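Emiliano Manríquez has spent 11 months on the planner at Fekari, and he still talks about it the way other people talk about a garden. "You leave it alone for a weekend and something has grown," he tells me, laughing - and then he's off on collision checking for a good long while. 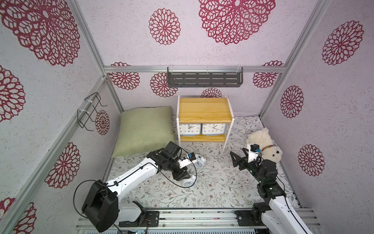 A clock on its side by the left gripper, two more on the shelf.

"A tipped clock is a lovely problem," he says. "The perception code has to decide which way is up before the planner can offer a single grasp, and I used to let it guess far too early!" Now it may ask for another look, up to 4 times.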